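Pelstead Fit-Out Notes

Washroom counters: recessed dryer holders

Sites on the Gusemside contract have been asking how the recessed dryer holder differs from the old wall hook, and what the counter needs before one goes in. The points below cover the molded white counters now in use at Gusemside and Clavholm. They do not apply to the stone tops on the upper floors at Clavholm, which keep the wall hooks until further notice.

Opening and rim

The finished opening is 100 mm across at the counter surface and narrows to 70 mm at the throat. The flared rim seats in the opening and takes the contact when the dryer is dropped in at an angle. Check the rim by hand at each monthly round. It should not rotate or lift. If it does, pull it, clean the groove, let the groove dry fully and reseat the rim without adhesive. Silicone was used on the first batch and made replacement slow, so please stop ordering it for this job.

The dryer goes in handle down, with the barrel resting above the counter. Models with a folding handle should be locked open first. A handle that is too short lets the barrel sit on the rim, and the rear vent may then be partly covered. Any replacement model should be tried in the holder before a full order is placed.

Cord

Cord storage is still the weak point. The recess takes the handle and a modest amount of slack, and a long cord fills it quickly. Two methods are in use. At Clavholm the cord is fed into the recess in one loose drop. At Gusemside it is wrapped around the handle and the remainder goes down the hole. Wrapping keeps the counter clear, but tight turns near the point where the cord enters the handle will shorten its life. Keep the loops loose, start them a hand's width from the entry point, and do not pull the last turn snug.

Inspect cords every 4 weeks. Unwrap the full length, run it through a dry cloth and look for flat spots, cracks and stiffness. Unplug the dryer before doing this. A cord with any damage to the outer jacket takes the whole dryer out of service. Do not tape it. 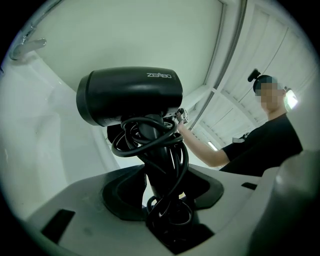 ZEABO dryer in its counter recess, cord looped around the handle.

Cleaning

Lift the dryer out before wiping the counter. Lint and hair collect at the bottom of the recess, under the cord, and a cloth over the top will not reach them. Use the narrow vacuum nozzle, then a damp cloth on the rim. No spray goes directly into the recess or into the counter slots. Solvent cleaners dull the molded surface and should be kept off it altogether.

Rear vents on the dryers are brushed out at the same visit. Use a soft dry brush with the dryer unplugged and cool.

Spares

Kanagaratnam now supplies the rims in packs of 18. Gusemside holds one full pack, and Clavholm should draw from that stock until its own order arrives in March. Quote the 100 mm size on the request form. The smaller rim from the previous supplier looks similar in the bag and will not seat.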